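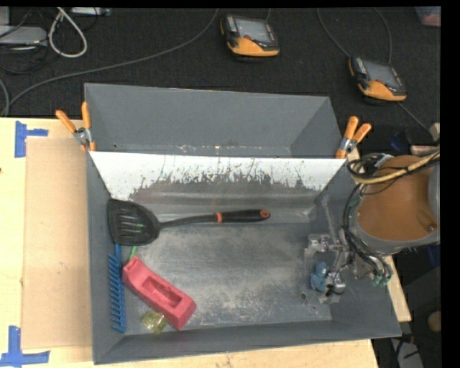

Vibeke Nørgaard
@vibeke_norgaard · August 12, 2024

Short thread on bin-picking house rules, written by someone who has broken most of them. I look after the picking cell at Triledness. We have a rule sheet. It fits on 2 pages, and the second page is entirely my fault.

—

Rule one: the bin is part of the robot. You wouldn't swap a finger on the gripper and keep the old numbers, so don't swap a bin and keep them either. Same bin, same spot, same way around. If it moved, the run is over and you start a new one with a new name.

—

Which is why there's blue tape on the table. Tape is the cheapest standard ever adopted by engineers. No subscription, no login, and it survives a software update.

—

Tape rules, for the two people who asked: you may replace it, you may not "improve" it. Someone at our Veletti site improved theirs in July. They spent a very educational afternoon looking for a calibration bug.

—

Rule two: anything you add to the bin gets clamped and written down. Our divider is a metal panel held to the side walls with orange-handled spring clamps, one at each end. Elegant, no. But I can see from across the room whether they're on, and that beats elegant.

—

The clamps also count as obstacles. They stick up. The arm doesn't know they stick up until you tell it, and then it knows forever, or until somebody loads last month's config. Put them in the collision model the same minute you put them on the rim.

—

Rule three: objects are chosen by the list, never by what the arm is good at. Left to ourselves we'd all test on cubes and go home early. The list says one long flat thing, one thing with teeth, one thick block, one small shiny nuisance, one lumpy toy.

—

So you get a black slotted spatula lying across a blue comb-like piece, and a pinkish-red block with a recess in it next to something yellow-green and crumpled-looking. It looks like a yard sale run by a toddler. It is a fairly honest sample of what customers put in bins.

—

Spatulas deserve their own standard. Slots in the head, a curve in the shaft, a hole in the handle, and every one of those looks like a wonderful place to grab if you are a planner with no life experience.

—

Rule four: let things overlap. People love to tidy the bin before a run. Please sit on your hands. If you spread the parts out neatly, you've measured your own tidiness, and you already had an opinion about that.

—

Rule five: a pick counts when the object is placed and released. Lifted doesn't count. Nearly doesn't count. "It would have been fine if" goes in the comments column, which is now our longest document.

—

Rule six: run 100 picks before you say a number out loud, 1,000 before you put it in a slide, 2,000 before you let sales see the slide. I'd like to claim this came from statistics. It came from one meeting at Pletetberg.

—

Rule seven: pendants stay within reach of whoever is running the cell, with the red button facing up. I don't have a joke for this one. Reach first, notes later.

—

Rule eight: cables. Our written rule is that they're routed clear of the arm's travel, bundled, and checked at the start of each shift. Our practice on the carpet side is more of a landscape painting. I've filed a finding against myself and given me 2 weeks.

—

Rule nine: scuffs on the bin floor are data. Don't swap in a shiny new bin for demo day. The vision settings were tuned on scratched metal, and a clean floor throws back reflections the cameras have never met. Guess how Ghiță found that out. In front of whom, I won't say.

—

Rule ten used to be "use common sense." We took it out. It turned up as the corrective action on every incident report and hadn't corrected anything yet.

—

If your shop has a rule sheet, I'd love to steal from it. Especially anything on clear plastic. Our current entry on clear plastic reads "see Vibeke," and I wrote it.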